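How to Clear a Shared Table and Keep the Pens Working
By Nadiia Lytvynenko
Lernora Home Notes > Desks and Tables
Updated in August

We have one big table. It gets used for homework, bills, lunch, and whatever I am drawing that week, so by late afternoon it has pens on it, a glasses case, a plate or two, and a layer of paper. These are the steps I use to get it back to bare. The first time takes an hour or more if you have a lot of pens to go through. After that it is a ten-minute job.

What you need

One cup for pens and markers. Plastic is fine. It should be heavy enough or wide enough that it doesn't tip when it is half full.
A glasses case, if anyone at the table wears reading glasses.
A sheet of scrap paper for testing.
A damp cloth and a dry cloth.
A small bag or box for dead pens.
A shoebox or drawer for spares.

Before you start

Take all the paper off the table first and put it on a chair. Don't read it and don't sort it. Paper is a separate job and if you start on it you will still be standing there at dinnertime.

Laptops and chargers go off the table too. If a charger has to stay plugged in, lay it along the back edge so the cloth can get past it.

Step 1: Move the plates

Plates, mugs, and bowls that were used for food go straight to the kitchen. Plates used for paper clips, beads, or paint can stay until the end, but push them to one side of the table and keep them all on that side. I use the right side because I'm right-handed and wipe from left to right. If you wipe the other way, put them on the left.

Don't stack plates that have small things on them. I did that with a plate of push pins and found them with my foot for a week.

Step 2: Empty the cup

Tip everything out of the pen cup. Look inside. Ours usually has pencil shavings in the bottom, a paper clip, and a gummy ring where a gel pen leaked. Wash it with dish soap and an old toothbrush, rinse, and dry it completely. If dried ink won't come off plastic, rub it with a little rubbing alcohol on a cotton ball and wash again.

Set the cup in the middle of the table while you work. Both hands can reach it there, and so can anyone who is helping from the other side. It gets moved to its regular spot at the end.

Step 3: Gather the pens

Bring every loose pen and marker to the table. Check coat pockets, the couch, the car, the kitchen junk drawer, and the bottom of school bags. I counted once, the first year I did this, and we had 147. We kept 19 for the table. The rest were either dried out or went into the spares box.

Lay them down in a row with the caps all facing the same way. Loose caps go in their own pile. Match them up after the testing, when you know which pens are staying.

Step 4: Open the glasses case

Open the case and lay it flat, out of the way of the pens but still where you can reach it. Shake out the lint. If the lining is removable, take it out and brush it. Mine isn't, so I go over it with a piece of tape wrapped around two fingers.

Leave it open until the glasses are found and cleaned. A closed case on a table looks finished, and then somebody puts it away with nothing in it.
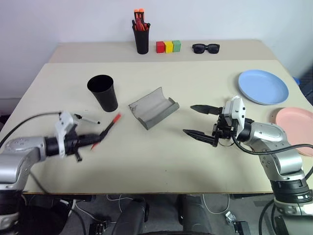 Black cup left of center, gray glasses case open beside it, red-and-black marker still to be put away.

Step 5: Test each pen

Take one pen at a time and draw a few loops on the scrap paper. If it writes within the first two or three loops, it's a keeper. If it skips, try these in order:

Ballpoints: scribble hard on the sole of a rubber shoe or on a rubber eraser, then go back to the paper. Cold ballpoints sometimes need a minute in a closed hand.
Gel pens: hold the pen tip down and flick your wrist a few times, well away from anything you care about, with the cap on. If you can see a gap of air in the ink near the tip, the pen is probably not worth more effort.
Water-based markers: wet the tip with one drop of water, cap it, and leave it tip down for an hour.
Permanent markers: one drop of rubbing alcohol on the tip, cap on, same wait. Test these on a separate piece of cardboard so they don't bleed through to the table.
Whiteboard markers: store them flat for a day and try again. If they are still pale they're done.

Give each pen one chance. Anything that fails goes in the bag.

A word on markers that look alike. A permanent marker and a whiteboard marker can be the same size and the same color, and mixing them up costs you a whiteboard. I put a ring of white tape around the permanent ones, just under the cap. The kids know that tape means paper and boxes only.

Step 6: Match caps

Now go to the pile of loose caps. Push each one on until it clicks. If a cap spins or slides off when you hold the pen upside down, the marker will dry out, so either swap it for a tighter cap or use the marker up soon. Caps with no pen get thrown away. Don't save them. I saved them for years.

Step 7: Fill the cup

Long things first, at the back. Then pens, then markers. Markers go in tip down, with the caps on tight. Ballpoints can go either way, though I put them tip down too so everything matches. Scissors get a place of their own somewhere else – in a crowded cup they come out with three pens attached.

Stop when the cup is about two-thirds full. You should be able to take out one pen without holding the others down. If you can't, move some to the spares box. We keep one cup on the table and it gets refilled from the box, and I don't put out a second cup even when there's room for it, as the second one filled up with things that weren't pens.

I had a divided organizer for a while, a Fetik one with six compartments. It was well made. The small compartments were too narrow for the fat markers and the kids dropped everything into the big one, so I went back to a cup.

Step 8: Glasses

Rinse the lenses under lukewarm water, put one small drop of dish soap on each, rub gently with your fingertips, rinse, and dry with a clean cotton cloth. Paper towels can scratch coated lenses. Fold the arms, left then right, and set the glasses in the case with the lenses facing up. Close it. It should shut without pressing on the frames. If you have to squeeze, the case is too small.

The case lives next to the cup, on the wall side. Near the front edge it gets knocked off.

Step 9: Wipe down

Wring the cloth well. Wipe from the back of the table to the front and from one side to the other, lifting the cup and case as you go. If your table is made of two pieces pushed together, run the corner of the cloth along the joint. Crumbs and eraser bits collect in it. Dry with the second cloth straight away if the surface is pale, or it will show streaks.

For pen marks on a light tabletop:

Ballpoint: rubbing alcohol on a cotton swab, dab and lift. Test on the underside first.
Washable marker: warm water and soap.
Permanent marker: draw over it with a whiteboard marker, wait a few seconds, and wipe. Repeat. This works on hard sealed surfaces. On bare wood it makes things worse.
Pencil: a white eraser.

Step 10: Put the last things back

Cup and case in their spots. Craft plates back on the shelf, or stacked if they are empty. Now you can bring over the paper, if you have the energy.

Keeping it that way

At the end of each day, caps on, pens in the cup, glasses in the case, dishes to the kitchen. I do it at 6 p.m. before I set out dinner. Once a month I tip the cup out and test everything in it again, and usually find two or three to throw away.

Questions from readers

My cup tips over when a child reaches for it. Put a few flat stones or a handful of coins in the bottom. A square of non-slip shelf liner underneath also helps.

Can I use a mug? Yes. Pick one you won't want for coffee.

Where do the dead pens go? Some office supply stores and schools take them for recycling, so ask near you. Refillable pens are worth checking before you toss them, and the refill number is usually printed on the side of the ink tube.

Next in Desks and Tables: Sorting the Paper Pile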